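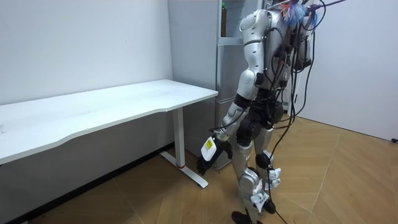

Häufige Fragen zum Tag der offenen Tür bei Tallia

Lesezeit: 5 Minuten

Die meisten Fragen auf dieser Seite kamen nach dem letzten Besuchstag per Mail, ein paar auch schon währenddessen, gerufen über die Köpfe einer Schulklasse hinweg. Wir haben sie sortiert, so gut es ging.

Wann findet der Tag statt?

An einem Samstag im August, von 10 Uhr bis zum späten Nachmittag. Wer um halb zehn vor der Tür steht, darf dort stehen, bekommt aber noch nichts zu sehen. Den genauen Termin schicken wir allen, die sich in die Liste eingetragen haben.

Muss ich mich anmelden?

Für den Rundgang nein, für die Vorführung ja. Der Vorführraum ist klein, und der Roboter nimmt darin mehr Platz ein, als man einem Gerät auf zwei Beinen zutraut. Beim letzten Mal hatten wir 229 Anmeldungen und eine gewisse Vorstellung davon, wie viele Leute gleichzeitig in das Zimmer passen. Die Vorstellung war falsch. Inzwischen gibt es feste Gruppen mit Uhrzeit, und Ayten Tokgöz verteilt die Plätze. Mit ihr lässt sich über vieles reden, über die Gruppengröße nicht.

Was bekomme ich zu sehen?

Einen humanoiden Roboter in einer Umgebung, die einer Wohnung oder einem Büro nahekommen soll: Schreibtisch, ein hoher Kühlschrank, ein Boden in Holzoptik. Intern heißt die Maschine Fallotora. Wer wissen möchte, was der Name bedeutet, fragt bitte Szabolcs Kocsis und bringt etwas Zeit mit.

Auf dem Programm stehen Gehen, Stehenbleiben, eine Annäherung an den Tisch und, je nach Tagesform, ein Griff ins Kühlschrankfach. Ein Durchgang dauert etwa 20 Minuten, einschließlich der Pausen, in denen jemand mit gerunzelter Stirn auf einen Bildschirm schaut.

Warum hängen da so viele Kabel heraus?

Die mit Abstand häufigste Frage, meist mit leichtem Vorwurf gestellt. Fallotora ist ein Versuchsaufbau. Über die Kabel laufen Messwerte und Strom, und wer an einer Schulter arbeitet, möchte sie nicht jedes Mal erst aus einer schönen Hülle schälen. Das Schwarze am Rücken ist also Arbeitszustand, das Bunte oben an der Schulter ebenfalls. Nurhan Yaman kennt jeden einzelnen Strang und reagiert auf das Wort »Kabelsalat« zurückhaltend.

Und die Zettel an den Beinen?

Die weißen Anhänger gehören zu unserer Werkstattordnung. Jedes Teil, das geprüft, getauscht oder misstrauisch beobachtet wird, bekommt einen. Auf der Hand sitzt auch einer. Preisschilder sind es nicht, obwohl uns für den linken Unterschenkel schon einmal ein Angebot gemacht wurde. Bitte nicht abreißen, auch nicht als Andenken.

Wird der Roboter ferngesteuert?

Teilweise. Das Gehen regelt er selbst, und zwar mit der Software Tekin, die wir im Haus schreiben. Bei den Greifversuchen sitzt manchmal jemand am Steuerpult. Wir sagen das vor jedem Durchgang an. Es gibt Besucher, die danach enttäuscht sind, und solche, die sich sofort sicherer fühlen.

Kann er mir etwas zu trinken holen?

Er kann es versuchen. Ob Sie danach noch Durst haben, ist eine andere Frage. Für Getränke empfehlen wir den Stand im Hof, dort bedient ein Mensch namens Iolo Llewellyn, und die Erfolgsquote ist deutlich besser dokumentiert.

Darf ich ihm die Hand geben?

Nein. Die Hände sind teuer, die Finger kräftig, und für Höflichkeit fehlt ihm bisher das Modul. Während der Vorführung bleiben alle hinter der Markierung. Im Nebenraum liegt eine ausgebaute Hand, stromlos, die darf man anfassen und biegen. Kinder tun das gründlich.

Was passiert, wenn er umfällt?

Dann fällt er um. Beim Laufen steht immer jemand am Not-Aus, und einen Sturz haben wir bei einer öffentlichen Vorführung bisher einmal erlebt. Es gab Applaus, was das Team verschieden aufgenommen hat. Gezählt werden bei uns übrigens die Schritte im Dauerversuch, der Rekord ohne Eingriff liegt bei 3.289. Danach war der Akku leer und Hüsnü Özkan auch, der die ganze Zeit nebenhergegangen war.

Ist der Besuch für Kinder geeignet?

Ab dem Schulalter gut, darunter kommt es auf das Kind an. Die Aktoren sind lauter, als es in Filmen klingt. Kinderwagen passen nicht in den Vorführraum und warten im Flur.

Ist alles barrierefrei?

Hof, Flur und Vorführraum liegen ebenerdig. Zur Werkstatt im Obergeschoss führt nur eine Treppe mit drei Absätzen. Wer die nicht nehmen kann oder will, sagt bei der Anmeldung Bescheid, dann bringen wir einen Teil der Werkstatt herunter. Das geht besser, als es klingt.

Darf ich fotografieren und filmen?

Den Roboter ja, ohne Blitz. Der Blitz stört die Kameras und danach die Stimmung. Bildschirme und Whiteboards bitte auslassen. Menschen vorher fragen, auch die im Kittel.

Wann kann man so etwas kaufen?

Bei uns gar nicht. Tallia baut Prüfstände und untersucht, wie sich Maschinen auf zwei Beinen in engen Räumen verhalten. Die Ergebnisse gehen an unseren Projektpartner Enum, und was dort daraus wird, erfahren wir meistens auch erst später.

Nimmt mir das Ding die Arbeit weg?

Kommt darauf an, was Sie machen. Sollte Ihre Tätigkeit darin bestehen, langsam an einem leeren Schreibtisch vorbeizugehen und dabei von drei Leuten beaufsichtigt zu werden, würden wir uns Gedanken machen. Wer ernsthaft darüber sprechen möchte, ist nachmittags in der Gesprächsrunde im Hof richtig. Letztes Jahr ging sie länger als alles andere auf dem Programm.

Was kostet der Eintritt?

Nichts. Kuchen kostet 3 Euro das Stück, Kartenzahlung ist nicht möglich.

Ich habe meinen Schirm vergessen.

Liegt noch hier. Der grüne auch.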